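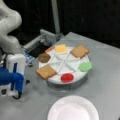

Nusrat Wijesinghe had the kettle on before I'd gotten my boots off. I'd driven up through sleet and missed her driveway twice, and when I apologized for being late she waved it away and told me the mailbox had been knocked over by the plow again, so really I was supposed to miss it. Then she put a plate of coconut rock in front of me and asked if I'd ever eaten a bean raw off the vine. I said I hadn't. "Well, don't," she said. "People will tell you it's fine. It's not fine."

I'd come to talk about beans (dry beans, the kind you soak) and it took us most of an hour to get to them. First we had to do her knees, her daughter's wedding, the price of chicken feed, and whether I was warm enough. I loved every minute of it. If you read this column regularly you know I'm not a hard-hitting reporter, and I think Nusrat figured that out pretty quickly too.

She grows beans on 3 acres behind the house, and she sells them by the pound at the winter market and through a little mail-order list that she runs out of a spiral notebook. She's been at it since she retired from teaching middle school science. The seed she's best known for is a small, dark red bean she calls Hettiarachchi, after the family who lived next door when she first moved to this country.

"They gave me a jelly jar of them," she told me. "Old Mrs. Hettiarachchi, she had carried the seed from one apartment to another apartment to another apartment. She was growing them up the fire escape! I had a balcony with no sun at all, so I just kept the jar. I kept it for years. When we finally bought a place with dirt, I planted the whole jar, and you know how many came up?"

I guessed ten.

"Five," she said, and held up her hand with the fingers spread. "Five plants. I put a little fence around each one. My husband thought I was crazy. I was out there at night with a flashlight picking off slugs."

All the red beans she's sold since came down from those plants. I asked whether that made her nervous, having so much riding on so little, and she said of course it did, it made her nervous every single spring for years, and then one year she noticed she'd stopped thinking about it. By then she had seed stashed at her sister's place and in a friend's chest freezer, and she'd mailed envelopes of it to pretty much anyone who asked.

We got on to growing, and I should say up front that I'm a terrible gardener. I kill mint. So I asked beginner questions and she was very patient with me. When do you plant? "When the soil is warm. Not the air, the soil. Go stick your finger in. If you want to pull your finger out, wait." How deep? "To the second knuckle is too deep, people do that. First knuckle." Do you water a lot? She made a so-so motion with her hand. She waters when they're flowering and when the pods are filling, and after that she leaves them alone completely, which she says is the hardest part for new people.

"In August everybody wants to help the beans," she said. "The leaves go yellow and they run for the hose. Leave the hose! The plant is finishing. You're supposed to let it look bad."

She lets the pods dry on the vine until they rattle, and she picks them by hand if there's rain coming and pulls the whole plants if there isn't. The plants get hung upside down in the shed with fans going. I asked to see the shed and she laughed and said in January it was just a shed, but we put our coats back on and went out anyway. It smelled wonderful, sort of like hay and sort of like a library. There was a tarp on the floor that she uses for threshing, and she showed me how she does it, which is to put on clean rubber boots and stomp.

"My grandchildren are the machine," she said. "I put music on. They stomp, they get lemonade."

I asked if she'd ever thought about buying real equipment, and that got me a story about a used thresher called a Nirnel that she and her husband drove half a day to pick up. It cracked so many beans that they ended up with what she described as 2,000 dollars' worth of bean crumbs. (The crumbs made very good soup, she admits, and they ate it until nobody in the house would speak to her.) She sold the thing to a man who wanted it for parts, and she's been a stomper ever since.

Back inside, she got out the jars. She keeps a quart of each variety on a shelf over the stove so she can look at them while she cooks. There's the red one, naturally. There's a fat cream-colored bean with maroon splashes called Hasulero, which she got in a trade and thinks is the best one for baking. And there's a tiny black one, Fekitus, shiny as a beetle, that's slow and fussy and doesn't yield much of anything. I asked why she bothers with it.

"Taste," she said, and ladled me out a bowl from the pot that had been sitting on the back burner the whole time I was there.

So, okay. I've been eating canned black beans my entire life and I've been perfectly happy. I don't want to be one of those people who comes back from a farm and can't eat normal food anymore. But that bowl of beans! It had onion in it, and a bay leaf and salt, and she swore there was nothing else, and the broth was so thick and dark it coated the spoon. I had seconds. I'd have had thirds if I hadn't already eaten most of the coconut rock.

Her cooking advice turned out to be as firm as her growing advice. She soaks overnight, in plenty of water, and she salts the soaking water, which I'd always been told not to do. "Who told you that?" she asked, looking truly interested. I said I thought it was my mother. "Your mother was buying old beans," she said. "Old beans stay hard no matter what, so everyone blames the salt." Once they're on the stove she brings them up to a full boil for a good long stretch, then turns them down so low you'd think the burner was off. She's strict about the boil, with red beans in particular, because undercooked ones can make you really sick. She won't give anyone a cooking time. I tried three different ways to get one out of her for this column and failed.

"You eat one," she said. "Then you eat another one from a different part of the pot. If they're both soft, okay. Eat one more, and then you can call people to the table."

I asked what she'd be doing for the rest of the winter, expecting her to say resting. She's sorting. Every evening she pours a couple of cups onto a cookie sheet, turns on the radio, and goes through them with her fingers, pulling out splits and stones and anything with a wrinkled coat. The prettiest go in one jar for seed. The rest get bagged up to sell. She let me do a tray, and I was slow and I kept stopping to admire them, and she went back over my whole tray after me without saying a word about it.

Her daughter has been after her to put the mail-order list on a website. Nusrat isn't against it exactly, but she likes the letters. She read me one from a man who'd planted the red beans along the fence at his late wife's garden, and then she folded it up and put it back in the notebook and asked me again if I was warm enough.

She has enough of the red and the cream-colored ones to last into spring, she thinks, but the black ones are nearly gone and she's holding the last of them for people who've already written. If you want to get on the list for next fall, stop by her table at the winter market, on the left as you come in, past the honey. Bring your own jar and she'll take a little off the price. She'll also ask you what you're planning to cook, so have an answer ready.

I drove home with two pounds of the red ones on the passenger seat, and they're soaking on my counter now, in salted water. Sorry, Mom.

Posted 1/30/25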